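Pulstead Garment Handling Module
Part of the Dalisay household chores range, supplied by Jukby 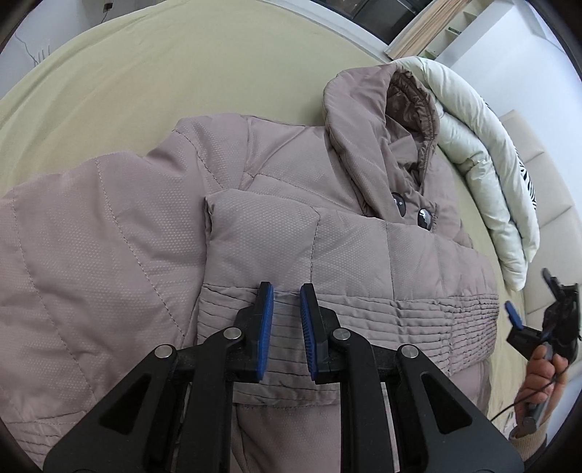
Folding remains among the harder household tasks to hand over to a machine. A plate keeps its shape when it is lifted. A winter jacket does not, and the Pulstead module was developed with that difficulty in mind. It is offered to laundries, care residences and research kitchens that wish to assess how far automated folding can be relied upon today.

What the module does
The module folds shirts, towels and padded outerwear laid out on a bed or table. Flat items are within its normal duty. Quilted jackets with hoods are supported as a trial feature — supervision by a trained operator is required at all times.

Results to date
At our Brulatholm test site the module attempted 3059 folds over one season. Of these, 1323 involved padded or hooded garments. Towels gave little trouble. Sleeves did, particularly where a thick cuff had to be tucked beneath the body of the garment, and hoods were the most frequent cause of a stopped cycle. A padded jacket may take up to 90 seconds, and an experienced person is still faster.

"We would not describe this as a finished answer to the laundry basket," says Rasmus Uibo, product manager at Jukby. "A customer who expects to leave the room should wait for a later release."

Not currently supported
Fitted sheets
Garments turned inside out
Fastening or unfastening of buttons and zippers
Sorting by colour or owner

Supply and service
Each module is supplied with mounting hardware, a spare set of finger pads and an operator's guide. Pads should be inspected weekly for wear. Lead time is 13 weeks from confirmed order. Demonstrations at Brulatholm are by appointment, and visitors are welcome to bring their own garments. The next software release is planned for December and will be provided to registered owners at no charge.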